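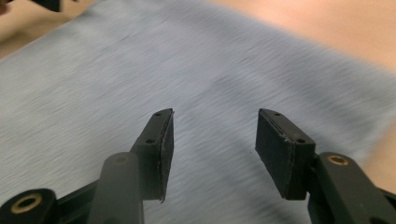 Ultham Arena open day, 1/10/24

I've been going to hockey games at Ultham since the old roof leaked on row F, and in all those years I had never been past the blue double doors next to the ladies' room. So when the arena put out word that they were doing a behind-the-scenes day on crowd safety (crowd safety! in January!) I signed up the same evening and then talked my sister into it on the promise of lunch.

They had capped it at 150 tickets, free, and they were gone pretty fast. You booked through Seltis, the same ticket system they use for games, and if you've ever tried to change a seat in Seltis you'll know I went in braced for trouble. It was fine. I got two codes, they both scanned, my sister's phone was on three percent battery and it still scanned.

We came in through the north lobby, where there was coffee in those tall silver urns and a table of lanyards. Get the green lanyard if they do it again. Green went to the control room first, while it was quiet, and the yellow people had to wait out in the concourse with the doors open and the wind coming straight off the parking lot.

The control room is up a metal staircase behind section 12 and it is tiny! I had pictured something like mission control. It's more like the back office at a bank, with a long desk, rolling chairs, a whiteboard and a wall of screens. There are 53 cameras around the building now. Before the shutdown years they had far fewer, and most of those were pointed at the cash registers. The man running the desk told us that what he watches for most of the night is the stairs by the east concession stand, where people stop dead to look at their phones. He brought up a recording of a full house from last season and let it play, and sure enough, a whole line backed up behind one guy with nachos.

The main hall seats 2196 for hockey. I knew that number from the sign by the gate. What I didn't know is that the number is set by the doors and the width of the aisles, and that it changes depending on what is on. For a concert with people standing on the floor it's a different sum altogether. They had a big laminated chart of it with little colored blocks, and a woman from the fire department took questions on it for a good long while. My sister asked why the high school graduation only gets two tickets per family if there's so much room. The answer had to do with the stage blocking one of the exits, so those seats can't be sold or given away. She has been mad about those two tickets since her oldest graduated and I think it did her good to hear it from someone in uniform.

A lot of the morning went back to the pandemic, naturally. I had forgotten half of it. The arena closed, opened at a quarter full, closed again, then opened with every other row taped off, and each time the rules came from the county with a day or two's notice and the staff had to redo the seating plan overnight. They still have one of the old plans pinned up, with pink highlighter all over it. One of the ushers who walked around with us had worked that whole stretch. She said the worst part was telling families who'd arrived together that they'd have to split up. I remember those nights from the other side, sitting in my coat with my mask fogging my glasses, clapping for a game I could hardly hear. It was strange and kind of sad, and I was still glad to be there. Anyway.

After that we did the air handling, which I expected to be the dull part. It wasn't! Stadov put in the new system two summers ago, and one of their engineers took us into the plant room in groups of ten, ear plugs and all. She had a meter on a strap that reads carbon dioxide, and she let a couple of the kids breathe on it to make the number jump. The same kind of sensor sits up under the seats, and when a section gets stuffy the fans for that section come up by themselves. I asked if that's why my ankles are always freezing in section 8 and she laughed and wrote it down. Wrote it down! I'll report back.

Lunch was in the Kanagaratnam Room, upstairs, the one they rent for weddings. Sandwiches, a pasta salad with too much dill, brownies. You had to pay for lunch and it was more than I'd have liked for a sandwich on that kind of bread, but the view over the ice while they were resurfacing it was lovely and we stayed past our slot.

The afternoon was an evacuation drill, and we were the crowd. They sat us all in two sections, put some music on, and then the announcement came and everybody had to walk out by the nearest of the 4 gates. I'd have sworn my nearest gate was the one I come in by. It was actually the one behind me, up six steps, with a sign I've apparently been ignoring for most of my adult life. Most of us did the same thing and went the wrong way, all in a big polite clump. They ran it again and it went a lot quicker. The gentleman with the stopwatch wouldn't give us our time for the first one, which tells you something.

Some gripes. The sound in the concourse is awful and I missed nearly everything that was said at the first aid stop, apart from where the defibrillators are (by each gate, white box). There was nowhere to sit between stops, and a couple of older folks gave up before the drill. The handout has a nice map but the print is so small that I had to hold it under a lamp when I got home. And parking, well, you know about parking at Ultham. Use the lot behind the library.

I'd go again, though. They're planning another one in February if enough people ask, with the ice crew included this time, and I'd really like to see that. The sign-up will be on the arena's events page and at the box office window. Kids have to be eight or older for the plant room, so if yours are younger, take turns with someone, and bring a sweater whatever the weather is doing, especially if they seat you anywhere near section 8.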